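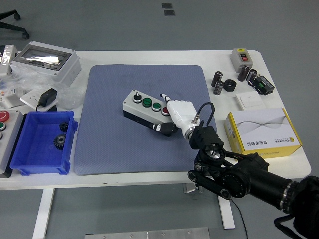 Tonantzin Villaseñor thinks we should stop tuning the arm and fix the scoring script first, and she said so twice before I had my coat off. Her point is that the script logs a press whenever the finger comes near the button, so we can't trust any of last month's numbers. I went back through the log and she's right.

11 May 2019, Saturday session, button task

Log has 2,918 lines. 203 of them are marked as presses with no signal from the station at all. Most are on the red button. Green ones look cleaner, but I only read through part of those.

Changed the script so a press counts only when the station contact closes. Old version is kept in the Narkusness folder under "before". Please don't run it on new data.

Index finger: still using the pointing pose from the Cetico lesson, thumb left where it is. Approach is from above, slow for the last part. If the wrist is turned too far, the fingertip slides toward the edge of the button and the press comes in sideways. Small correction in wrist roll helps. I have not found one value that works for all three buttons.

Selector knob: not tried today. The club rules for July list it as optional and I would leave it until the presses are dependable.

Ran 44 trials on the new script before lunch. Results are in the sheet, not copied here. The sheet adds up wrong in the last column, I think from when we put in the extra row – will look at it next time.

Cable at the wrist: check the slack before each run. On Uvico's settings the arm turns farther than on ours and the loop gets tight.

To do
- rerun the red button set with contact scoring
- ask Vukadinović about the longer cable
- move the approach speed into the config file
- Tonantzin to read over the script changes before anyone merges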